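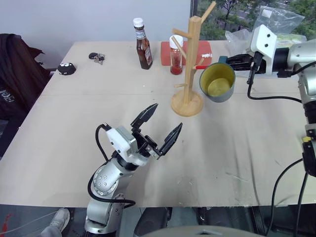
Despina Matei wrote back after last week's session that she still didn't see why we should bother with more than one gripper at all, if the arm is good and the person driving it is patient. She had got through the whole of the first worksheet with the plain two-finger jaws, she said, and the only thing that went badly was the mug.

I was so glad to get that note, because the mug is exactly where I'd like to start today! So please keep Despina's question in the back of your mind as we go, and argue with me whenever you feel like it.

## Session 4: Fingers, jaws and what they're good for

**Handout, January 5, 2019. Kausar Ghauri**

### Picking up where we were

You will remember (or you'll find it in your notes) that a parallel jaw has two numbers we care about: how wide it opens, and how hard it squeezes. Most catalogs print these in large type and leave it there. What they print small, if they print it at all, is the shape of the fingertip, and for household things I have come to think that matters a good deal more.

Take a mug on a mug tree. There are three sensible places to hold it:

- **The rim**, with one finger inside and one outside. Easy to see from a head camera, but the mug can swing.
- **The handle.** Lovely when it works, though the handle may be the very part that has to go over the peg.
- **The body**, from the side. Steady, if the jaws open wide enough, and the wrist has to come in low.

A narrow, pointed finger likes the first two. A broad padded finger likes the third. Neither one is wrong, and this is where Despina and I may end up agreeing after all.

### The two sets we'll compare

**Zumine** fingers are slim and taper to a point. They slip between things nicely, which you'll appreciate when you try the keys, but there's very little surface touching a round object, so a spice jar can turn in the grip while you're lifting it.

**Surdu** fingers are wider, with a soft pad. They hold a jar or a bottle beautifully and are clumsy with anything flat. I once spent most of an afternoon trying to get a key off a table with them, and I don't recommend it.

The controller is the same for both, Closer, with the grip force set on a scale that runs to 1,000. Please begin at 100 and go up slowly. A squeeze that suits a glass bottle will flatten a plush toy, and the reading on the screen won't look any different to you until it's too late.

### What to try

1. Move the mug from the table to a peg, using the rim hold.
2. Do it again with the body hold. Write down where the wrist ended up!
3. Lift a spice jar straight up and set it back in place.
4. Pick up the keys by the fob, then by a key.
5. Change fingers and repeat everything.

After each change of fingers, run the zero routine with the jaws empty. If you skip it, the opening width will be off for the rest of your trials, and you'll have a page of numbers that you can't use.

### Before next time

Write me a page on which hold you trusted and why. Despina has kindly agreed to go first, and she is bringing her own worksheet with the mug trials marked.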